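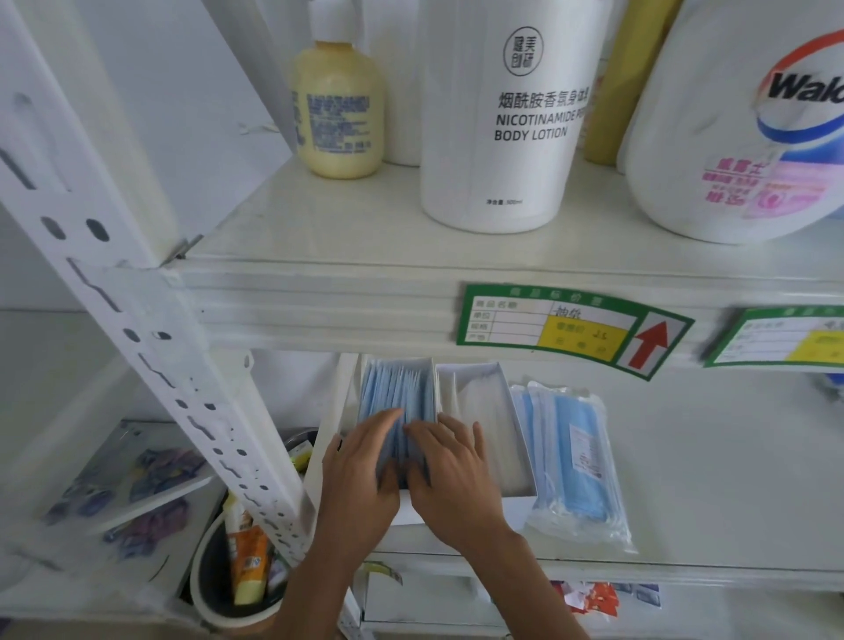
Wrapped face masks standing in their open box on the lower shelf, with lotion and detergent on the shelf above.

How to fill a box of single masks so it stays neat

Individually wrapped masks are light and slippery, and they are a small trouble in every shop. If the box is too loose, they fall down flat. If it is too full, the customer pulls one and four come out together. I have worked with my cousin's shop shelves for five years and this is the way I do it now.

What you need

An open cardboard box, low enough that the tops of the masks are easy to take hold of
The masks, all of one color
A dry cloth
A price label for the shelf edge

Step 1. Clean the shelf first

Take everything off the lower shelf and wipe it. Dust from the cardboard collects in the back corners. If you sell bottles on the shelf above, check that no pump is leaking, because lotion on paper wrapping leaves a mark that does not go away.

Step 2. Stand the masks up

Take a small pile, knock the short side gently on the table until the edges are even, and put it in the box standing. All wrappers should face the same way. Begin from one end and continue pile by pile. Do not push yet.

Step 3. Press with open hands

When the row is nearly full, put the box on the shelf. Spread your fingers wide and lay both hands on the masks, one hand near the front edge and the other beside it. Press softly. With closed fingers you bend only the masks in the middle, and the wrappers get wrinkles — customers think these are old stock.

Step 4. Test the row

Pull out one mask with two fingers. Its neighbors should stay in their place. If they come up too, remove three masks and try again. If the row leans, add a few.

Step 5. Put the other stock beside it

I keep white items in a second box to the right, and masks in a clear bag after that. The bag should have its label to the front. Heavy things such as laundry detergent can go on the shelf above, but please check first that the shelf is well fixed to its uprights.

Step 6. Check the price label

Read the name, the unit and the specification again. "Piece" and "box" are easily mixed, and then there is a discussion at the cash desk. When you write the name by hand, use a pen that does not smear.

Refilling

Add new masks at the back and move the older ones forward. I do this in the evening, when the shop is quiet — it takes five minutes.

Written by Xuelian Qin, 20 June 2025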